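Sealing a marble island top, how often and with what?
Posted in Kitchens & Counters by Guilan Ye

Hi all, we moved in back in April and the house came with a marble-topped island that I love and am slightly terrified of. The previous owners left a half-used bottle of Skolent sealer under the sink with no date on it. I did the water drop test last night (few drops, wait, wipe) and got dark spots near the edge where we chop things, but the middle seemed fine. They faded overnight.

So do I seal the whole top or just the thirsty part? And is old sealer okay to use? I already have one dull ring from a lemon half and I'd like to not make another. A guy from Peken quoted me $415 to come seal and polish it, which seems like a lot for one island.

Hortensia Villca
Do the whole top! If you only do the edge you can end up with a faint line where it stops, and then you'll see it every single morning like I did in my old place. Clean it first with plain dish soap and water, rinse, and let it dry overnight. Then wipe the sealer on, give it however long the label says, and buff off every bit that's left. That last part matters most. Leftover sealer dries into a sticky haze and it's a pain to get off (ask me about my Sunday).

I'd toss the mystery bottle. It's probably fine but a new one is cheap next to a countertop.

The lemon ring is a different problem, though. That's etching, where the acid eats the polish, and sealer won't stop it or fix it. You can try a marble polishing powder on a small ring. I used the Villomik one with a damp cloth and some elbow grease and mine got a lot better, not perfect. Try it somewhere hidden first.
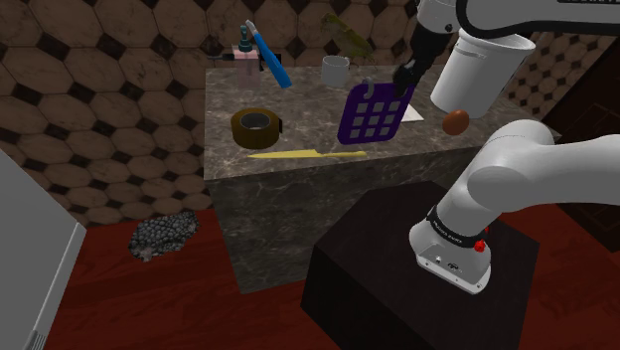
For everyday stuff I keep a big cutting board out all the time and put pot holders down under anything from the stove. Wine, tomato sauce and vinegar get wiped up right away. I redo the drop test every few months and only seal again when the water starts soaking in, so I can't give you a schedule. Heavy use spots go first.

About the quote, ask him how much is the polishing. I paid $482 for both, but that was two counters and a windowsill.

dans_garage_4
just use vinegar and water to clean it, works on everything

Hortensia Villca
Please don't do this on marble!! Vinegar is exactly what makes those dull rings. Dish soap is plenty.

Guilan Ye
Okay, no vinegar, and the old bottle is in the hazardous waste pile. Going to try the powder on the lemon ring this weekend and seal after that. Thanks Hortensia, will report back.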